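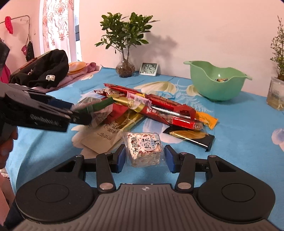
Un lector, Uro, me preguntó en los comentarios si de verdad compensa montarse una pinza de mano en casa, con lo baratas que salen ya algunas hechas, y que si el kit de Kalirine era para gente con taller o para cualquiera con una mesa. Pues para cualquiera con una mesa, Uro, y bastante paciencia con los pasadores!

Llevo con el kit desde septiembre y le he dado un uso que ni el fabricante. Viene todo en una caja plana, con 34 piezas pequeñas en bolsitas sin numerar (mal ahí) y un manual que se salta el orden de las bielas. Yo monté el primer dedo al revés y tuve que sacarlo entero. El segundo, en cambio, casi solo.

Lo mejor, las almohadillas azules. Agarran un dulce envuelto sin aplastarlo si vas con cuidado, y con los envoltorios que resbalan se defienden bien. Con las bolsas atadas me cuesta más: hay que entrar de lado, y si te pasas de fuerza se arrugan y se escapan. Practicar con un montón de chuches revueltas me parece mucho mejor que con los cubitos que trae la caja, que son todos iguales y aburren enseguida.

Lo que menos me gusta es el cuerpo, que cansa la muñeca a los 40 minutos. Y los tornillos se aflojan - yo les puse fijador flojo y listo. Antes tuve la Stiton, más ligera, pero con unos dedos que bailaban una barbaridad.

Los recambios los pido en Partington y tardan lo suyo. Si vais a comprar el kit, pedid ya de paso un juego extra de almohadillas, que luego el envío suelto duele.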